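Room Setup and the New Delivery Carts: What Changes in October

Most of you have seen the two Nyanda carts going up and down the second floor at Ferley this spring. They carry clean cups, saucers, trays and coffee supplies from the pantry to the meeting rooms, and they bring the used ones back to the dishwashing area. The trial was set to end this month. On Thursday, May 29, 2025, the building services group agreed to keep both carts and to extend the service to the Paltar building in October.

This item is for the hospitality staff first, but people who book rooms should read it too, as the booking form is going to change.

During the trial the carts made 858 trips. Of those, 66 needed someone to go and help. Most of the trouble was at the fire door by the east stairs, which closes faster than the cart can get through. Facilities has ordered a slower closer for that door. A few other stops happened when chairs had been left in the hallway. The cart will wait in front of a chair until it is moved, so please put chairs back inside the room when your meeting is over.

The carts do the carrying. They stop outside the room and send a message to the handheld, and a person takes the load in. Setting the table is still done by hand, and there is no plan to change that. Our tables are all different, the rooms are used for different things, and guests ask for things at the last minute. We looked at a tabletop arm from Funholm last year and decided against it for this kind of work.

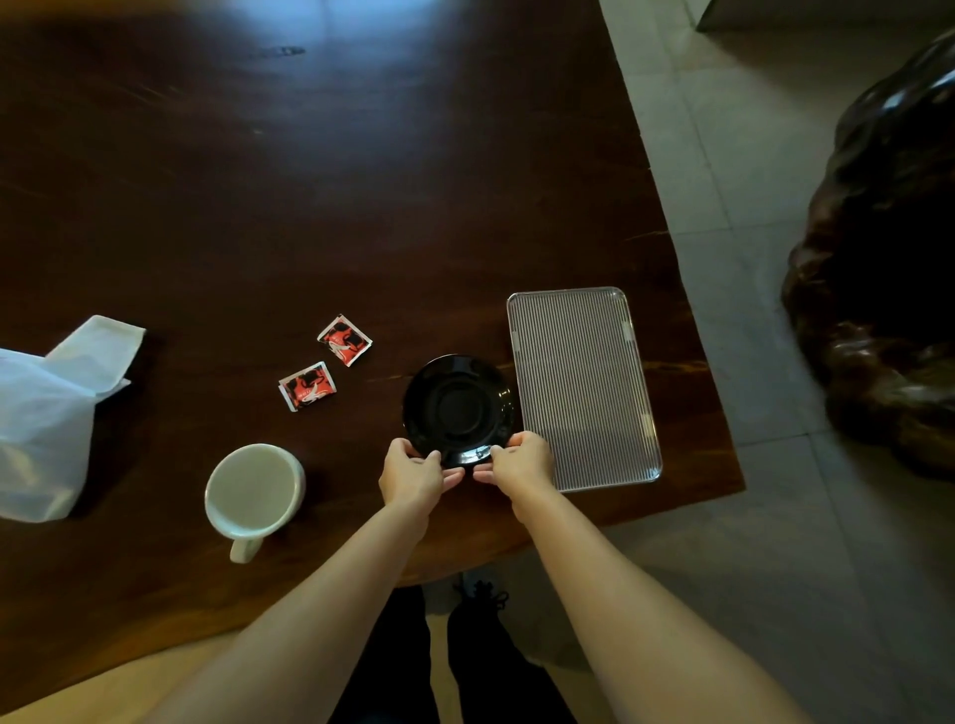
What does change is how the shift is divided. Until now, a setup attendant on a busy day spent a large part of the morning walking between the pantry and the rooms with a full load. Several people told us in the spring survey that this was the part of the job that left them with sore wrists and backs. With the carts running, attendants are assigned to a group of rooms and stay near them. Each group has nine rooms. The pantry position loads the carts, checks the load against the booking and sends them out.

Not everyone likes the new arrangement. Some attendants said they miss the walk and the chance to talk to people in the pantry. Others said the pantry position is harder than it used to be, with more bending and less time between loads. We agree with that. Starting in June, the pantry position will rotate every half shift instead of every day, and the lower shelves on the loading side will be raised.

There are no job cuts tied to the carts, and hours stay as they are on the current schedule. The time saved on carrying goes to table setup and to a second check of each room before guests arrive, something we have often skipped on full days.

A few points on handling, from the trial notes:

Load cups and saucers in the lower bins and dry goods on top. Coffee sachets and sugar go in the lidded box so they don't slide.

Do not push a cart that has stopped. Press the gray release button first, then move it by the rear handle.

If the cart arrives and the order is wrong, send it back with the note button on the handheld. Please don't walk back to the pantry to fix it - the note is how we find out which orders go wrong.

Report chips and cracks the same day. Ferley has 3,000 pieces of tableware in use and breakage has gone down a little since the carts started, but we would like a longer record before we say why.

For people booking rooms: the form will ask for your drinks order by noon on the day before. Late orders will still be accepted by phone, and they will be brought over by hand as they are now.

Training for Paltar staff will be held in the second-floor pantry at Ferley before the October start. Sessions are paid time. Sign-up sheets are at both service desks, and evening staff can ask their shift lead for a later session.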